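Folding on the bed, and why I gave up on the ironing board

Quick one this month, the kettle's on and I have 50 other things to finish before the newsletter goes to Ohemaa for layout. July's item on sock drawers got more mail than anything I've written so laundry it is again.

The question, from several of you: where do you fold the big gray stuff. Sweatshirts, thick towels, the knit things that are too heavy for a hanger and too bulky for the drawer. My answer is the bed. Made bed, cover pulled tight, pillow pushed up to the headboard. Ironing board is too narrow, kitchen table has crumbs. Dining table at our old place in Gadcombe was perfect but that's gone now and so is the table.

Method, such as it is. Lay it flat. Smooth from the middle out, palms not fingertips. Find the near edge and get a proper hold of it before you lift anything, otherwise the whole lot slides toward you and you start over. Fold once. Stop and look. If there's a ridge standing up down the middle, you've folded over a lump and it will still be there in the drawer, so open it out and go again. 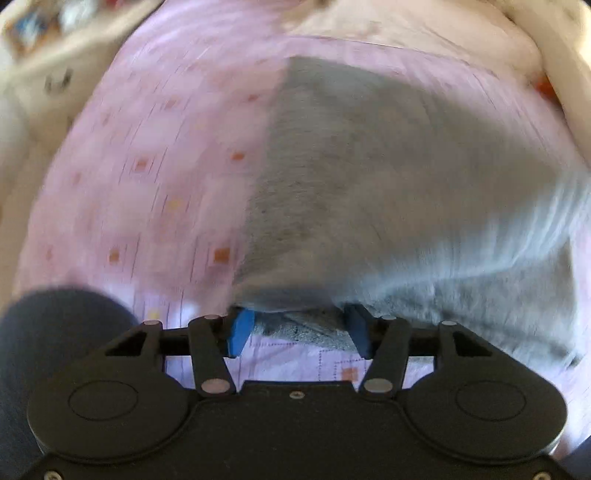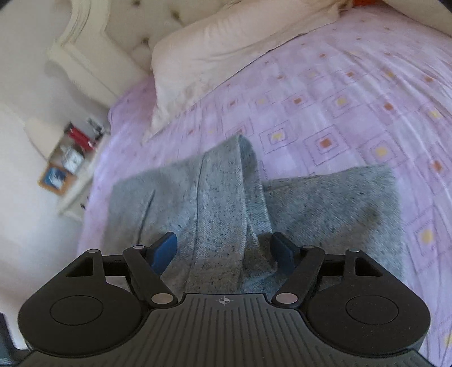 Sharada Pisharody
Home and laundry columnist

Patterned bedspreads are good for this, by the way. One with a grid of little squares gives you lines to fold along. I line the bottom edge up with a row and the side with a column, and it comes out straight even when I'm half asleep. On a plain white cover I'm hopeless, everything ends up a trapezoid.

Thick fabric: don't press the crease. Let it be a soft roll at the fold. Pressed creases in heavy knits show for days, and my sister swears steam takes them out but I've never had the patience.

Do the bedside table while you're in there. Mine collects little boxes, and I keep a framed picture on it which needs dusting more then I'd like to admit. Thirty seconds. Take everything off, wipe, put back only what you want to look at in the morning.

Last thing. Fold the day it dries. I left a pile on the chair for 4 days in the fall and had to wash half of it again, cat. Next issue is sheets, the fitted kind, so send me your worst. Must run.

Comments

Ashwin Krishnan
The grid trick works!! Tried it on our checked quilt and my towels finally stack. Wife suspicious.

Satish Poojary
Disagree on the kitchen table. Wipe it first and it's a better height, my back can't take leaning over a bed for a full load.

Sharada Kamath
I roll all my sweatshirts and have for years. Fits more in the drawer and you can see every one. Will you do rolling sometime?

Sharada Pisharody
Satish, fair point on the back. I sit on the edge for the small stuff. Other Sharada, yes, rolling after the sheets if theres room.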